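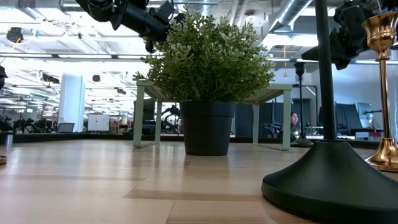

One arm over the plant, the other waiting its turn. The gold candlestick is staying.

Friday, May 18, 2018

I promised in April that I would write up how the cell is looked after, and then spent the rest of April looking after the cell, so the write-up is late and the cell is in fairly good health.

For new readers: I keep a two-armed setup going at Stidstead. Both arms are black and both hang from above, pointing down at a table, and they spend the day picking up household things and putting them down again. My job title has the word "engineer" in it. Most of what I do is wiping, tightening and writing things in a notebook.

The morning goes like this. Before anything is powered I walk the cables. On a floor-mounted arm a cable that has worked loose lies there looking guilty and you spot it. On a hanging arm it dangles in a graceful curve and looks as if somebody designed it. I run a hand down from the mount to the gripper, feeling for any tie that has slid, and I do the near arm first because otherwise I forget which one I've done. Kacper Szewczyk uses coloured tape for this. I have tried coloured tape. I ended up with tape on both arms and no memory of putting it there.

Then the fingers. Gripper pads pick up whatever they touch, and after a week of tableware and ornaments they have a shine on them that you don't want. I wipe with a barely damp cloth, let them dry, and press each one with a thumb to see whether it shifts. If it shifts, it comes off and gets re-glued, and I go and do something else until after lunch. We had one go in March that I decided was "probably fine". It was found on Thursday under a cupboard.

After that, power on, home both arms, and the slow check. This is the bit visitors wander off during. Each arm goes to a set height over the middle of the table, at a speed that would embarrass a glacier, and I look at where it thinks the middle is. The tolerance I allow is 2 mm. Edmund Zawadzka, who set up the mounts in the first place, thinks this is generous. Edmund also irons his overalls.

For the slow check I like to have something on the table that would complain if the height were wrong, and the plant is very good at that. It is a bushy thing with a great many small fleshy leaves, wider than its pot, and it has no clear top. Ask three people how tall it is and you get three answers and a discussion. If the arm comes down over it and stops with daylight between gripper and leaves, the height is right. If I am picking leaves out of the linkage, it isn't. A foam block would do the same job and never need watering, as Graciela Carrasco reminds me every time she finds me watering it.

The little mint-green riser behind the pot earns its keep too. Two thin legs and a slatted top make a mean target, and an arm that has crept sideways overnight will tell you so there long before it shows up over open table. I once blamed the software for a sideways creep and wrote a long, dignified email on the subject. Miłosz Kaczorowski replied with one line asking if I'd checked the mount bolts. I had not checked the mount bolts.

So, bolts. Every 200 hours of running, all of them, with the torque wrench and from the proper steps, never from a chair. You work crosswise and you put a paint-pen line across each head when it's done. A broken line means it has moved. My notebook says the last round was at hour 469, which sounds wonderfully precise until you see that the entry before it says "Tuesday, late". I am working on this.

The tall things are the other part of the routine. The black stand with the cone-shaped base and the gold candlestick live over on the right, and both are the sort of object a swinging elbow finds by itself. Whenever they get moved, the no-go areas have to be set again, and that takes 15 minutes if you do it straight away and a whole afternoon if you do it after the noise. I would happily use shorter objects. I was told that people own tall objects. I live in a flat with one lamp.

Spares, since Zbigniew Kwiatkowski asked in the comments last time: pads, cable ties, two sorts of grease with the lids labelled (learn from me), and one complete set of fingers in a biscuit tin. The pads come from Skolik. They arrive in a box big enough for a toaster. I've been through several other glues and won't be taking suggestions.

Still to do: the far arm has a faint tick on the way up that it refuses to make when anyone else is listening. I've re-dressed the cable, swapped a tie and stood underneath holding my breath. Next week I'm taking the wrist cover off, and if I find a leaf in there I shan't be telling Graciela.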